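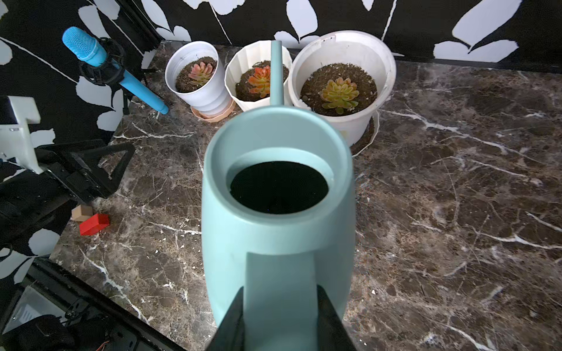 4. Moving a Storage Account to Another Region

Last revised Thursday, July 11, 2019, by Vusumuzi Ngubane

This section covers moving a Travix storage account between regions. You need the Owner role on both the source and the target. Read all the steps before you start.

1. Sign in to the Travix console and open Accounts > Storage.
2. Select the account and click Freeze Writes. Reads keep working.
3. Wait for the status to change to Frozen. Queued writes are finished first, and on a busy account this can take roughly 13 minutes.
4. Click Copy To and choose the target region. The target must be empty.
5. Open port 1292 on the target firewall. The Brornus copy agent uses it for both data and status messages.
6. Click Start. You can close the browser — the copy runs on the server.
7. When the job shows Complete, compare the object counts on the Summary tab.
8. Point your applications at the new endpoint, then click Release.

Note: Access keys are not copied. Generate new ones under Security > Keys before step 8.

Caution: Do not delete the source account until your applications have run against the target for a full billing cycle.

If the job stops with error 1390, the agent has lost its lease. Click Resume. Objects already copied are skipped.

Queues and tables are moved separately. See Section 5.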